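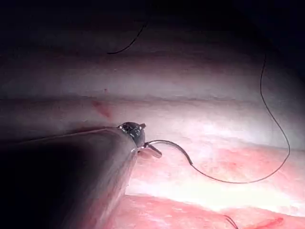

2 min read

Sasten Fovent two-channel studio preamp

Every preamp on the market promises warmth. We have been selling recording gear long enough to distrust the word, so you won't see it again on this page.

The Fovent is a two-channel microphone preamp in a half-width metal box. It makes quiet microphones louder. Its predecessor, the Hjaltested, did the same job with a noisier power supply and a gain knob that went from too little to too much in a quarter turn. Sasten has fixed both, and we think the new knob alone is worth the wait.

Should you buy one? If you already own a decent audio interface and record mostly synths and samples, probably not. Your money would go further on speakers, or on a few days in a room with a good drum kit. If you sing softly into a ribbon mic and keep finding hiss in the verses, you have a better case.

The maker says the Fovent gives a track "size." We recorded the same vocal and acoustic guitar through it and through the preamps in a plain desktop interface, matched the levels, and played them back in the shop. At normal volume most of us couldn't pick one from the other. With a ribbon mic and the gain well up, the Fovent was clearly quieter. That was the only difference we'd put money on.

The "Air" switch is a treble boost. You have one of those in your software already, and that one can be undone after the singer has gone home.

What you get
Two mic inputs, two line outputs
Phantom power, switched per channel
7 gain steps per channel, plus a fine trim
External power supply (yes, still)

Not included: cables, rack ears. The Pristby rack kit fits but is sold separately, at a price we find hard to defend.

Price: $552
Matched pair with rack kit: $1192

The first run was limited to 2000 units, according to Sasten. Limited runs have a way of coming back, so don't let that rush you. Our next delivery is due in November. Unused units can be returned in the original box.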